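# Handout 4: Retention Periods and Deletion Requests 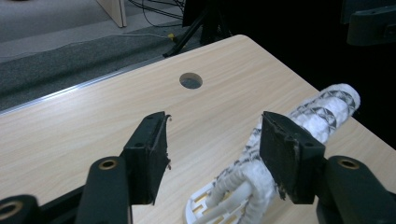 *Tabletop with a light wood grain and a round grommet hole.*

Read with chapter 6 of the course reader. Set by Brynhildur Hallgrímsson.

**Terms**

- *Retention period*: how long a record may be kept for its stated purpose.
- *Erasure*: the record can no longer be tied to a person.
- *Suppression list*: the minimum kept so that someone who opted out is not contacted again.

**Case: Clulow**

Clulow, a mail-order firm, holds 2899 customer records. Of these, 679 belong to people who have not ordered within its 60-month limit. Another 133 are under a legal hold.

1. Which records should be reviewed first?
2. Can a record under hold be erased on request?

Bring written answers to the July session.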